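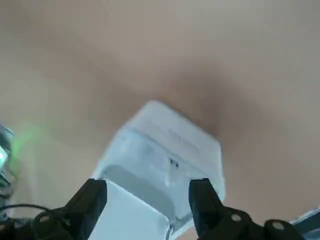

4. How people really walk round Kevilholm

I should say at the outset that I went to Kevilholm expecting to write about the church. Everybody does. It has the striped west front and the crooked bell tower, and it is what the coach parties come for. But after my first morning on the square I found I was watching feet instead, and this section is mostly about feet.

The old centre is small. You come in through the Ots gate, the street bends left between two rows of arcades, and then the square opens up all at once, with the church at the far side and the grain hall along the north. The guide leaflet draws a tidy loop: gate, square, church, cloister, grain hall, gate. I followed 60 visitors (at a polite distance, and always with the leave of the tourist office) from the moment they came under the gate until they left the square again, and I marked each one's route on a photocopied plan. Only 4 of them did the loop in the order printed.

What the others did was much more fun to plot. Lots of them drifted under the arcades and stayed there, going from bay to bay and looking out at the church between the columns, as if they were at the theatre and had good seats. I had put this down to the rain in February, but I saw the same thing again on dry days, so I don't think weather is the whole of it. My own feeling is that the square is a bit too bare to stand about in. There is nowhere to lean! The arcade has a low stone ledge running along the back wall, and people will forgive a building almost anything if it lets them sit down.

The second surprise was the grain hall. It is the plainest thing on the square, long and brick, with small high windows, and the leaflet gives it one line. Even so, 35 of my visitors went inside, and they tended to linger. I put that down to the door, which is kept wide open and sits exactly where the arcade runs out, so you are more or less delivered to it. The church door is a small one tucked into the side wall, and I watched several people try the big west doors, find them locked and wander off again.

Figure 3. Long brown tabletop with a white robot arm at the left and the base of a second arm further back. 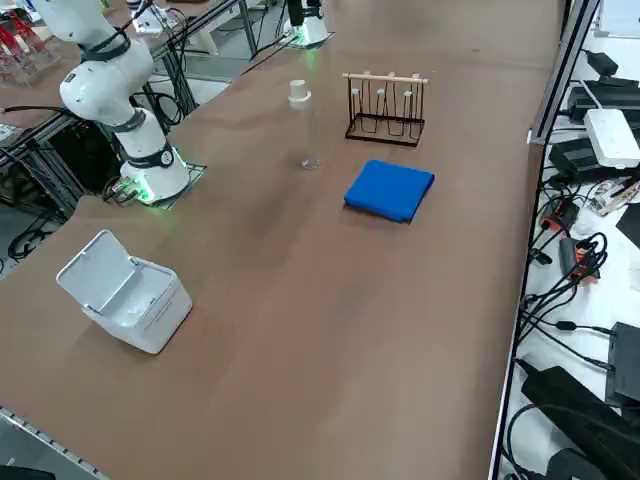 Doors matter, then, and so does what your feet are on. The square is cobbled but the arcade is flagged, and anyone with a pushchair, a stick or silly shoes goes straight for the flags. I had silly shoes on the first day and can speak to this personally. In Zeststead, where I did the pilot for this study, the paving is the same from one wall to the other and the routes spread out far more evenly – you could have thrown a handful of string at the plan and got much the same picture.

I don't want to push the comparison too hard. Zeststead has a weekly market and Kevilholm doesn't, and the stalls shove people about in ways I couldn't separate from the paving. I also stopped following anyone who went into a café, partly because of the ethics form and partly because I'd have had to buy a lot of coffee. That means the 3 cafés on the south side look far less popular on my plans than they are, and I come back to the gap in section 6, along with the evening visits, which I only managed to cover on the Ots gate side.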